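Music > Features > Interviews

Last updated: 10/02/2024

Tania Mollah finally made the loud record

Tania Mollah is halfway through a plate of fries when she starts drumming on the table, trying to show me how the second single used to go. It was slower then, she says, and sadder, with a piano where the guitars are now. She sings a line under her breath, shakes her head and goes back to the ketchup.

"I wrote it like I was asking permission," she says. "Then I heard it back and thought, who am I asking?"

The song is called "Fokley," after the town where she grew up, and if you've been anywhere near a radio this fall you already know the chorus. It's huge. It's the kind of chorus that makes you miss your exit. And it opens Vonach, her second album, which is easily the most fun I've had with a pair of headphones all year.

Fans of her debut may need a minute. Rosser was a hushed little record, 12 songs recorded mostly at night in her aunt's spare room, and people got very protective of it. They tattooed the lyrics on their arms. They wrote her long letters about breakups and hospital stays and moving back in with their parents. Mollah read them all, and she still has them in a box. But by the end of the tour she was playing those songs for the 151st time and wondering who she was up there.

"I'd be backstage dancing to disco with the crew, having the best time, and then I'd walk out and be this very sad person for an hour," she says. "I loved those songs. I just wasn't her anymore."

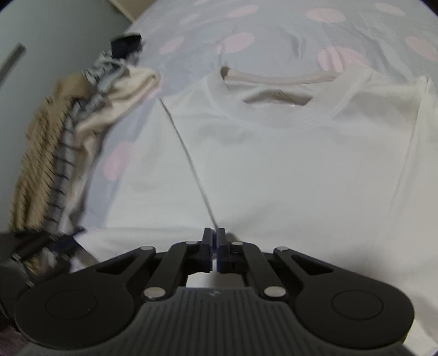

Vol. 18, No. 4

So she called Yatziri Manríquez. The two had met years earlier at a festival where they shared a tent, a phone charger and not much else, and Manríquez had since become the producer you call when you want a drum sound that rattles the windows. Mollah sent her 55 demos. Manríquez wrote back the next morning with a list of the ones she liked, all of which Mollah had been planning to throw out.

"She'd hidden the good ones at the bottom," Manríquez tells me over the phone, laughing. "There was one called 'Joke Song, Don't Listen.' That's track three now!"

Track three is "Trendimari," and it's a riot – four minutes of handclaps, a bass line that never sits still and a bridge where Mollah, who barely raised her voice on the first album, lets out a real, full-throated yell. She did it in one take in April, with the studio door open and the neighbors' dog barking along. You can hear the dog if you turn it up. You should turn it up.

It's also the song where she sings plainly about falling for a woman, with the name left in. On Rosser every love song was written to a "you," and interviewers spent a lot of time trying to guess. I ask whether it felt like an announcement.

"My mom asked me that too," she says. "I told her, everybody who needed to know already knew. I just wanted to rhyme her name with something."

The slower songs haven't vanished. "Porch Light" comes near the end, only voice and an organ, and it's as lovely as anything she has done. Coming after all that noise, it hits even harder. Manríquez wanted to add strings and Mollah wouldn't budge. They argued through most of a dinner, then went back in and recorded it without them.

The tour starts next month, with a six-piece band and, for the first time, choreography. Mollah has been rehearsing the steps in her kitchen and says she's improved from terrible to pretty bad. She stands up between the tables to show me the turn from "Fokley," gets most of the way through it, and sits back down to finish her fries.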